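How to ask a company for a copy of your personal data

By Tullio Galli
Posted 2020-02-02 in Guides

Most privacy laws now give you the right to see what a company holds about you. In Europe this is called a subject access request. Several US states have something close to it. The steps are much the same wherever you live, and you do not need a lawyer for any of them.

I will use a request I made to Zorno, an online clothing store I had bought from a handful of times, as the running case.

Before you start

Find the privacy policy. It is usually linked at the very bottom of the home page. Look for a heading such as "Your rights" or "Contact us about your data." You want an email address or a web form that is meant for privacy questions. General customer service will often pass a request along, but it can sit in a queue first.

Write down every email address, phone number and customer number you have used with the company. Zorno had me under two email addresses, and the first reply covered only one of them.

Step 1: Decide what you want

You can ask for everything, and that is fine. If you only care about one thing, say so, and you will get a shorter answer that is easier to read. Common things to ask for are:

Order and payment history
Notes made by customer service
Marketing profiles and any categories you have been placed in
The names of other companies your data was shared with
How long each type of data is kept

Step 2: Write the request

Keep it short. Mine read:

"I am requesting a copy of all personal data you hold about me, under both of the email addresses listed below. Please include the sources of the data, the purposes you use it for, and the parties you have shared it with. Please confirm the date you received this message."

Add your name and your account details. Do not add anything the company does not already have, such as your date of birth, unless they come back with a good reason to need it.
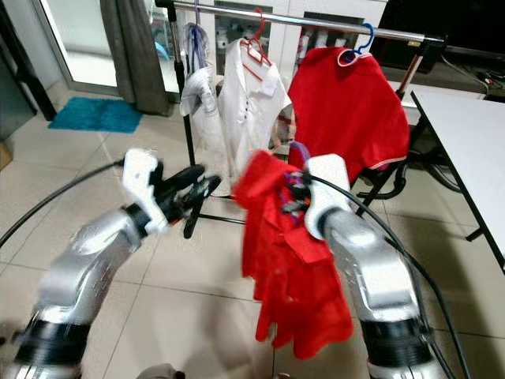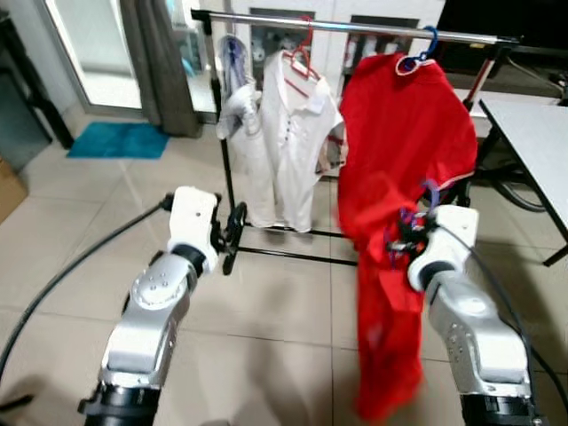
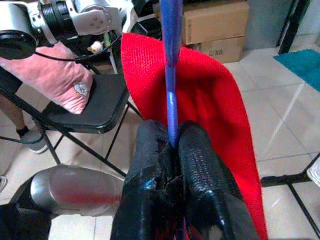 Step 3: Prove who you are, within reason

A company is allowed to check that you are really the account holder. Replying from the email address on file, or logging in and confirming a code, should be enough for a store account. If they ask for a passport scan, ask whether there is another way. If there is not, cover the photo and document number and write the company's name across the copy before you send it.

Step 4: Track the deadline

Under the European rules a company has one month to answer, and can extend that for complex requests if it tells you so. California allows 45 days. Put the date in your calendar. I sent a reminder to Zorno after 24 days and had the files 3 days later.

Step 5: Read what you get

Expect a zip file with a few spreadsheets or PDFs in it. Mine held 17 files, most of them order records. Start with the file that lists recipients - it is the one most people skip. In my case it named a delivery firm, Sobczak, and an advertising partner, Wosov, that I had never dealt with directly.

If column names make no sense, write back and ask. In Europe the answer has to be in clear and plain language, so a code like "SEG_5" with no explanation does not meet the standard.

Step 6: Follow up

Once you know what is there, you can ask for mistakes to be fixed, for marketing to stop, or for data to be deleted. Make each of these a separate message with its own subject line. Invoices usually have to stay on file for tax reasons, so a full wipe is rarely possible.

If you hear nothing after the deadline, send one last message giving them a week, then file a complaint with your data protection authority or state attorney general. Attach your original request, any replies and your reminder. Most of these offices have an online form, and there is normally no fee.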